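Tabletop Sorters Wanted for the Omameck Play Kit Workshop

Location: Cladwood, ground floor, the old seed store behind the bakery
Hours: part time, mornings, starting at 8:30
Start: November
Openings: six
Apply to: Mahfuz Ranasinghe, workshop lead

We're looking for six people who like handling small things, putting them in order and getting the last one into its proper place. If you've ever emptied a junk drawer on a Sunday night for the pleasure of it, please keep reading!

Omameck is a small workshop that puts together loose-parts play kits for preschools, after-school clubs and libraries. A kit is a box of plain shapes: blocks, discs, rings, half-moons, pegs, and a cloth to play on. There are no instructions inside. Children stack them, line them up, hide them under the cloth, pretend they're sandwiches, and generally come up with things that none of us would have thought of. Last year we sent out 2,510 kits. This year the orders already stand at 3,656, and the four of us who do the sorting have run out of elbows.

What you'd be doing

Most of the job happens at a table. Parts come in from our suppliers in mixed sacks, and every piece gets picked up, looked at, and set down with its own kind. You'd check foam for tears and for edges that are too crumbly for small hands. You'd check discs for splinters and warping. Then you'd lay out a full kit on a play cloth, compare it with the packing card, and tuck everything into its box.

On busy days there's also sweeping, flattening cartons, and carrying finished boxes to the rack by the side door. Everybody takes a turn at these, me included. A boxed kit is light, but a stack of ten is awkward, so we use the cart.

One morning a week we set up what we call the trial table. We take pieces from the new batch and try them on a cloth the way a four-year-old would. Do they stand up? Do they slide? Does the color get lost against the pattern? It's the part of the week I look forward to most, and we've changed three kits this year because of something a sorter noticed there. The yellow rings got thicker and the pegs got shorter. The third change was to the lid, and I'm still arguing for the old lid.

Who we're hoping to hear from

You don't need any experience in packing or manufacturing. Our current crew includes a retired piano teacher and a former line cook, and they are both faster than I am.

What helps is a good eye and some patience. You should be comfortable doing the same motion for an hour or so and still catching the one piece that's off. You'll need to be able to sit or stand at a table for most of a morning (we have stools and two table heights, and we can adjust things further if you tell us what works). You should be able to read a packing card in English, though the cards are mostly drawings.

It also helps if you speak up. When a disc feels wrong, say so, even if you can't put your finger on why. We've sent back whole sacks on a hunch and been glad we did.

What we offer

Paid training for the first two weeks, alongside someone who knows the job. After that you choose three, four or five mornings a week, and we stick to what you choose for the whole season. Shifts end at 12:30. There's a break at 10:15 with coffee, tea and whatever the bakery had left over, and I have strong feelings about their cardamom rolls.

The pay is hourly and the same for all sorters. We'll send you the current rate with the application form, before you've spent any time filling it in. If you stay through the season, you get a kit to keep or to give to a school of your choice. The room is heated, the lights are good, and the radio is decided by rota after the great accordion dispute.

The Hirkari line

Two of the six openings are for our newest kit, Hirkari, which is made for children who do better with big, easy shapes and a quiet background. There are fewer pieces, so each one has to be right. Sorting for Hirkari is slower and fussier, and I think it's wonderful work for somebody with a careful temperament. We have an order of 200 Hirkari kits for the county libraries and another 100 promised to a group of preschools out past Sembiring. If this is the line you'd like to join, mention it in your note.
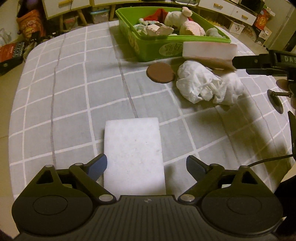
Mahfuz Ranasinghe
Workshop Lead, Omameck

White foam block, brown disc, light grey cloth with broad white grid lines: if you look at those and start wondering how they'd go together, I think you'd enjoy the trial table. A few tiny specks and dents on the top of a block are the sort of thing you'd learn to judge here, and so is an edge that looks slightly rough. Some marks are fine and some aren't, and we go over the difference with real pieces in your first week. The cloth matters as well. Folds change how a block sits, so we try pieces on a rumpled cloth as well as a smooth one.

How to apply

Write us a short note, a page at the most. Tell us which mornings suit you, whether you're interested in Hirkari or the regular kits, and something you've enjoyed sorting, fixing, sewing, stacking or putting away. You can skip the resume if you don't have one handy. Drop the note in the green mailbox at our side door, or hand it in at the bakery counter and they'll pass it along.

We'll invite people in for a working visit of one hour, which is paid. You'll sort a sack, lay out a kit, ask us anything you like, and meet the rest of the crew. Bring reading glasses if you use them, and wear sleeves that roll up. Visits are held on Monday mornings, and we can usually arrange another time if Monday is impossible for you.

If you want to look around before you write, knock on the side door during the 10:15 break. Somebody will show you the tables and the racks, and there's a good chance you'll be offered half a roll.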